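Chapter 7

Reading a Disused Building 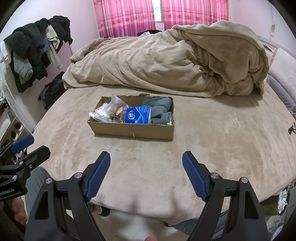
7.1 What this chapter covers

The earlier chapters dealt with buildings that are still in use. A church, a school or a row of shops can be studied by walking in at the front door and asking someone. This chapter deals with buildings that have lost their purpose and have not been given another. They are common on old military sites, along closed railway lines and around harbours, and they need a slightly different method.

By the end of the chapter you should be able to work out the main building phases of a small disused structure from its fabric, match those phases to written records, and write a short account that keeps what you saw separate from what you read. The worked case is the signal station at Rirham, with its store and keeper's house. You will need the plan in Appendix C for section 7.4 onwards.

7.2 Why buildings fall out of use

A building is usually left empty when the work it was put up for moves somewhere else. The signal station at Rirham is a plain case. It passed messages between ships at anchor and the harbour office at Skisov. When the telephone line reached the harbour mouth, messages could be sent directly and the station had no traffic. The keeper was kept on for three more years to look after the lamp, then the post was dropped and the house was locked.

Other buildings go more slowly. A barracks may hold 400 men in one decade and a single clerk in the next, with most of the rooms shut up and the roof repaired only over the part in use. Students often look for one closing date and are puzzled when the records give several. In such cases record each date with its source and say what stopped on that date. The last soldier leaving, the last rent paid and the last repair are different events.

A third group was never meant to last. Wartime huts and temporary hospitals were built of light materials with a short life in mind, and many survive only where they were useful to a farmer or a boat club.

7.3 Evidence in the fabric

The word "fabric" in this book means the physical stuff of the building: walls, floors, roof, doors, windows and fixings. Start outside and go round the building once without writing anything. Then go round again with the notebook.

Look first at the joints between one part and another. Where two walls meet and the courses of brick or stone run through from one to the other, the walls were built together. Where there is a straight vertical joint, one was built against the other. At Rirham the store meets the keeper's house in a straight joint on the north side, and the plaster of the house carries on behind the store wall. The house therefore came first.

Next look at openings. Blocked doors and windows can be picked out by a change in material or by a lintel with nothing under it. Note the height of the sill. A blocked opening with a low sill was probably a door, but floor levels change, so check the ground on both sides before you decide.

Fixings are often overlooked. Iron brackets, bolt holes and patches of different paint show where equipment stood. The upper room at Rirham has a ring of seven bolt holes in the floor. An inventory lists a "lamp stand, iron" in that room, and the two pieces of evidence support each other. Neither would be enough alone, as the inventory does not say where in the room the stand was placed.

Roofs are replaced more often than walls and should be dated last. A slate roof on an old wall tells you only about the slates.

7.4 Written evidence

The records for a small public building are usually dull and very useful. Repair accounts, inventories, letters about leaking gutters and lists of keys all give dates. For Rirham the main source is the Jirkow collection, which takes its name from the surveyor who ran the harbour works and kept copies of his letters. There are 600 letters in the collection, most of them a single page. They are arranged by the person written to, so the letters about any one building are scattered through the boxes.

Beathag Ogilvie made the first full list of the Rirham letters and corrected a mistake that had been repeated for many years. Earlier writers gave the date of the store as the date of the whole station. They had relied on one letter in which Jirkow asks for payment for "the new building at Rirham". Ogilvie showed from the accounts that the house was already being painted and repaired by then, so the new building can only have been the store. Her reading agrees with the straight joint described in section 7.3.

Take care with names. The spit of land on which the station stands appears as Woo Point in the letters and as Rirham Point on later maps. A student who searches for one name only will miss a good part of the evidence.

7.5 Maps and plans

A map shows what the surveyor thought worth showing. Small outbuildings were often left off, and a building that was planned but never put up may appear as if it were standing. Treat the first map to show a building as the latest date by which it was probably there.

Plans drawn for builders raise a different problem. They show what was intended. The plan of the Rirham store has a door in the east wall, but the east wall has no door and no sign of a blocked one. The door was put in the south wall, where it is sheltered. The plan is still good evidence for the size of the store and for the thickness of its walls, both of which agree with the building as it stands.

Before going on to section 7.6, mark on the Appendix C plan every joint and blocked opening mentioned so far. Use pencil. Some of them will need to be moved once the interior has been dealt with.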